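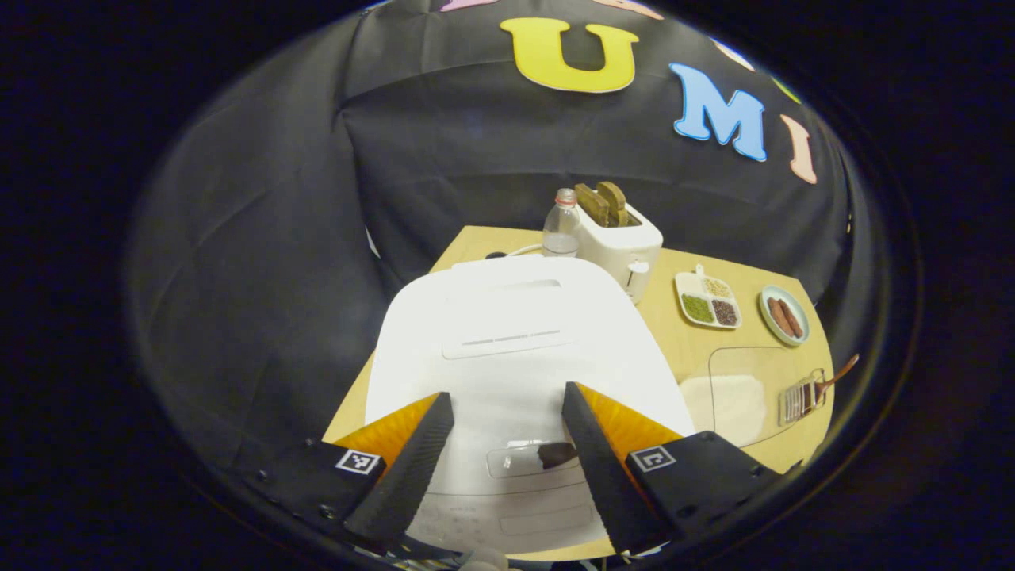
Akua Ayaaba was the first to jump in, asking whether the rule had to cover every appliance or only the ones that heat up. Good point, so I've edited my post to make it clearer!

**Which rules do you use for kitchen-table tasks with a gripper?**

We're writing a one-page practice sheet for our group before we start recording toaster and lid-opening tasks. I love this stuff and want to get it right. Do you power the appliances for real? Is water allowed on the same table? And how often do you check the fingers?

-- Brendutis, 9/4/19

**Michalski**

Great topic! Our sheet has been in use since August and it fits on half a page:

- Appliances stay unplugged unless the task truly needs heat. If it does, one person keeps a hand near the switch and does nothing else.
- Bottles get their caps screwed on before any run starts.
- Cables go behind the appliances and get taped down -- a loose one will catch a finger sooner or later.
- Wipe the finger pads every 25 runs, and look at the screws while you're there.
- Keep the markers on the gripper clean. A smear of oil can ruin a whole afternoon of tracking.

We replace the pads at 2,000 runs even if they look fine. Grains and beans are wonderful practice, by the way, but sweep up between runs.

**Skellier**

just unplug everything

**Veris**

I'd add a layout rule to Michalski's list. Write down where each dish goes before you start, and have a second person check it. We allow 3 layouts per task and give each one a letter, and it made our logs so much easier to read! Also agree on a stop word -- ours is "hold" -- and practice it with new people for 5 minutes before they touch anything.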